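May, bench notes, toy kitchen setup
Started 10:00, packed up a little after 4.

Second round of teleop demos on the sink counter. Task as written on the sheet: take the objects off the tray one at a time and put each in the basin. Joon-young drove for most of it, I took over after lunch. Lensa has been telling people this one is "basically solved." I would like to see that with somebody other than Lensa at the controls.

Running total is 353 demos in the Lomitz folder, target is 400. I don't know where 400 came from. I asked and was told it was the number in the Brastent plan, and the Brastent plan says it was the number we used last time.

Went through the first batch before adding to it. 18 thrown out. Most of those were Joon-young's early ones where he closes, opens, closes again, and then carries on as if the first close never happened. He wanted to keep them as "recovery data." I said recovery data is fine if you mean to recover from something. If you're fishing around for the grip because the leader arm has slop in the wrist, you are teaching the policy to fish around. We did not settle this. They are in a side folder for now, not deleted.

Tray layout for the afternoon block as follows. Objects get shuffled between demos but the tray stays where it is.

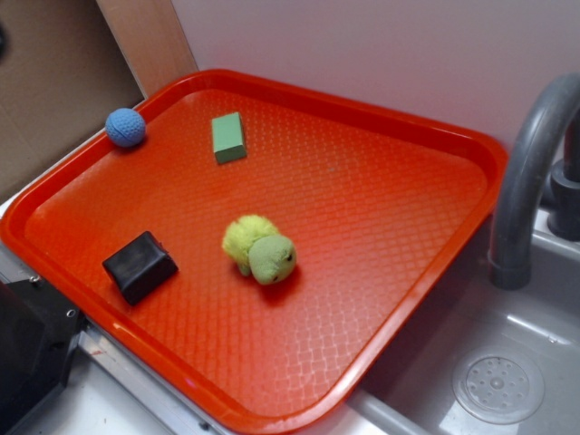 Afternoon layout: blue ball at the back, green block, turtle in the middle, black cube toward the front. Sink on the right.

Notes by object:

Ball. Rolls if you come down even slightly off center. My habit is to come in slow from straight above, Joon-young's is to trap it against the rim. Both work by hand. I doubt very much that a policy trained on the two mixed together will pick one and stick to it. Suggest we agree on one before going further.

Green block. Fine. Boring. Probably makes our average look better than it deserves.

Turtle. The shell is fuzzy and gives a lot, so almost any grasp holds. Lensa's Ayele slides use the turtle in every clip. I'd like at least one clip without it.

Black cube. Had trouble with this one near the front rim, where the fingers touch the tray before they're low enough. Also worried about it on camera: dark gripper over dark cube, and I lose the edge of it on the monitor myself. If I can't tell when I've got it, I'm not sure what the network is supposed to be learning from.

Tray rim throws highlights. Tried turning the lamp away, which moved the shine and did not get rid of it. Left the lamp where it was.

Tried hand guiding for 10 demos as a comparison, moving the arm directly with the motors slack. Smoother paths, no question. But my forearm is in the view for half of each one, so they're no use for training from images as they stand. Rultesia's write-up claims you can mask the operator out. Would want to try it on our own footage before believing that.

To do
- agree on one ball grasp (Joon-young, me)
- tighten leader wrist, then redo a few cube demos to see if it was the wrist or us
- hold out a set with the tray shifted before anybody trains anything
- ask Lensa for the failed runs too, all of them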